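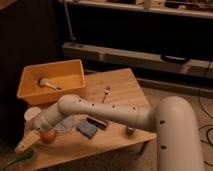
Can a robot arm clear a kitchen table yet?

Posted by Hina Khokhar, Fri 5 May

Hello everyone! My mother has bad hands, and wiping up and putting things away after a meal is the part of the day she dreads. My cousin in Stilham keeps telling me there are arms now that can do it – pick up the cup, put the fruit back, run a sponge over the wood – and that I should stop buying her gadgets and save for one of those. Is he dreaming? I don't need it to cook or do the floors, just a small table with the usual odds and ends on it. I'd love to hear from anyone who has spent time with one.

Nimal Bandara

Your cousin is half right, bless him. I worked for 6 years at Primley, where we had arms loading parts into trays, and they were wonderful at it as long as every part sat where it was supposed to. A table at home is a different animal. An apple is fairly kind to a gripper, being firm and roundish, and so is a plain cup if it's empty. A sponge squashes, but you can usually get hold of it. What drove us up the wall was clear plastic, bags and wrappers especially, which the cameras would miss completely one minute and grab at the next. Thin things lying flat were nearly as bad. And picking up the sponge is the easy half! Wiping with it means pressing just hard enough all the way across, and I've watched good engineers lose most of an August to that. I'd give it a few more years before I put one next to my own mother, and I'd want somebody in the room even then.

In the meantime, a shallow plastic bin on the table did a lot for my aunt. Everything gets swept in with a forearm, no gripping at all, and whoever is around sorts it later.

Beat Frei

no. buy a dishwasher

Shanthi Patwary

Seconding the bin. For the wiping, we got my dad a sponge mitt that slips over the whole hand, so he doesn't have to squeeze anything – he's had 3 of them now and still likes them.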